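Home Gallery Room by Room Kitchen Shop Finds About

Search this site Go

The Big Playroom Clear-Out

Okay, so I finally did it! I've been promising a playroom page for months, and a bunch of you wrote in after the hall closet gallery asking when I was going to tackle the really bad room. We moved into the house on Kenbridge Road in October, and I think the toys had been winning ever since. I gave myself one long afternoon, a pot of coffee and a stack of boxes, and got going a little after lunch.

My usual way of working is trash first, toys second, furniture last. Snack wrappers have a way of getting into everything in a room with kids (mine love to eat on the play mat, and yes, I've given up arguing), so the floor always gets its own round before I touch a single shelf. I go one patch at a time and I don't let myself wander off to look at old drawings. Well, I try.

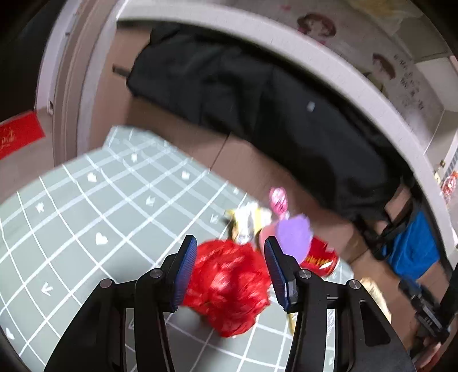

Once the floor round is finished I get to the part I like best, which is the sorting. Everything goes into one of three piles: stays, goes to my sister's kids, goes to the thrift store over in Belley. I'm pretty tough about puzzles with missing pieces and a total softie about stuffed animals. We kept 14 of them. I'm not sorry!

The bins I use are the shallow Nultby ones, the kind with the clip-on lids. I bought 7 on sale last year and they've held up great, even with somebody standing on them to reach the window. Shallow is the way to go if your kids are small, because a deep bin gets dumped out every single time someone wants the toy at the bottom.

For labels I just draw a little picture on an index card and tape it to the front. A train, a block, a crayon. My youngest can't read yet but she's very strict about what goes where now, and she'll march right over and tell you if you've put a block in with the trains.

The bookcase is an old Aguiar that used to be in our dining room. It went along the short wall, screwed into the studs, with the books on the bottom two shelves and the paints way up high. I still want to do something about the curtains, and the closet in there is a whole other story (maybe next month, if I'm feeling brave).

The whole thing took me until some 15 minutes before dinner, with one break for a popsicle. If you've got a trick for keeping crayons in one place, please send it my way, I'm all out of ideas.

Contact | Copyright Kenbridge Road Home Diary, all rights reserved | Back to top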